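We use cookies to remember your display settings and to measure traffic. Accept / Manage preferences

Thread: case acoustics in small offices, from a year of moving desktop machines between rooms. Mostly about noise, partly about air. 1/

Background. The Skondesberg office has 13 desktop machines in one room with a hard floor, bare plaster walls and a flat ceiling. Complaints were about a hum near the window desks. It was worst in December, with the windows shut and the radiators off overnight. 2/

First thing to get straight: a sound level meter on A-weighting will tell you very little about a hum. A-weighting discounts low frequencies heavily. At 100 Hz the correction is close to 19 dB. A room can read quiet and still be tiring to sit in. 3/

Take a C-weighted reading at the same spot and subtract. A large gap between C and A means the energy sits low. Then look at a spectrum before you spend any money. A free analyzer and a cheap measurement mic will find a tone, even if the absolute level is off. 4/

Fan tones come in two families. Shaft rate is rpm divided by 60. Blade pass is shaft rate times the number of blades. A seven-blade fan at 800 rpm gives 13.3 Hz and 93.3 Hz. The first is below hearing. The second is right where a desktop panel likes to move. 5/

Two fans at nearly the same speed will beat. If their blade pass tones are 1 Hz apart, you get one slow swell per second. People describe it as "pulsing" and blame the ventilation. Setting one fan 5 percent faster makes the beat too quick to notice as a swell. 6/

Spinning drives are the other source. A 7200 rpm drive has its shaft tone at 120 Hz. It is weak in air and strong in sheet metal. The drive is a small shaker bolted to a large diaphragm, and the mounting decides how much gets across. 7/

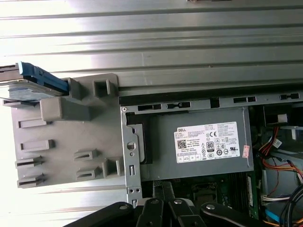
Open desktop chassis on its side, with the gray plastic drive bracket at left.

Plastic drive brackets vary a lot. A thin molded panel flexes a little and takes some of the edge off. A stiff one clipped hard to the chassis passes nearly everything. You can't rank them by eye. Tap test with the drive spinning and a contact mic on the side panel. 8/

Rubber grommets only work if the screw is not bottomed out. A shoulder screw leaves the rubber free. A standard screw run down tight crushes it, and a crushed grommet is a rigid spacer. I have undone more of these than I have fitted new. 9/

For isolation to do anything at 120 Hz, the mounted drive has to resonate well below that. The crossover is at 1.41 times the natural frequency. Below the crossover you are amplifying. Aim for a mount at 40 Hz or lower and accept that the drive will wiggle if you push it. 10/

Side panels: damping sheet beats foam. Foam absorbs airborne sound at high frequencies and does almost nothing at 120 Hz in the thickness that fits inside a case. A constrained-layer patch on the middle third of the panel is enough. Full coverage adds weight and very little else. 11/

Keep patches away from vents. Blocked intake raises temperature, temperature raises fan speed, and fan noise climbs with roughly the fifth power of speed. A 20 percent speed increase is worth 4 dB. You can lose the whole gain from the damping that way. 12/

Now the room. Ours is 5.3 m on the long side. First axial mode is the speed of sound over twice the length: 343 / 10.6 = 32 Hz. The third is 97 Hz, a few hertz off our blade pass tone. Pressure peaks at the end walls, and the window desks are against an end wall. 13/

So the cheap fix was furniture. Moving the window desks 0.9 m in from the wall put the seats near a minimum for that mode. The hum dropped 6 dB at ear height with no change to any machine. The Altetti room is shorter and needed no move. 14/

Fan curves second. Most boards ship with a steep ramp and no hysteresis, so the fan hunts. A steady tone is easier to live with than one that wanders. We set a flat floor at 800 rpm up to 55 C, then a gentle slope, with a ten-second delay on the way down. 15/

Dust matters more than I expected. Clogged heat sinks had pushed the worst machine to 1259 rpm at idle. After cleaning it sat on the floor setting. Hold the fan blades still while you blow them out. 16/

Order of work, if you are starting over: spectrum, clean, fan curve, desk position, drive mounts, panel damping. Total spend for the room was 323 dollars, nearly all of it damping sheet, and I would buy half as much next time. 17/

Measurements for the Vasconcelos annex are still to do. It has a suspended ceiling, so the vertical modes will not behave the same way. I will add to this thread when I have spectra from both ends of the room. 18/

Posted 8/29/25

© Clemeck. Contact | Terms | Back to top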